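## Recording your first batch of demos

You've got the arm moving and the camera fixed in place, so now comes the slow bit: showing it what you want, over and over. I'm using our block-into-bowl task, because it's the one I start everybody on at Herside (and I still quite enjoy it).

1. **Pick one task and write it in a sentence.** Mine says "put the green block in the bowl". If you need an "and", you've got two tasks.
2. **Do 4 practice runs with recording off.** Your hands need to warm up more than the robot does!
3. **Move the block every time.** Turn it, slide it, put it near the bowl, put it far away. My first set in March had the block in nearly the same spot throughout, and the policy was hopeless anywhere else.
4. **Open the fingers early.** Get them wide, come down over the block, pause for a moment, then close. If you open and drop at once, the learner picks up a nasty little swipe.
5. **Keep the fumbles, but label them.** I put an "r" after the episode number if I had to try the grasp again. Uliana Polishchuk filters hers out completely - try both and see.
6. **Stop after 33 episodes and have a break.** I get sloppy after that, and it shows in the playback.

Train a quick test model at your first break, just to check the files load. For the proper run I aim for 300 episodes, with 16 held back for checking.

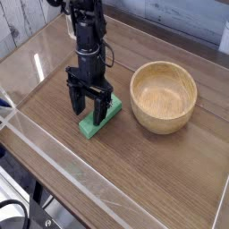 *Step 4: fingers open over the block, bowl off to the right.*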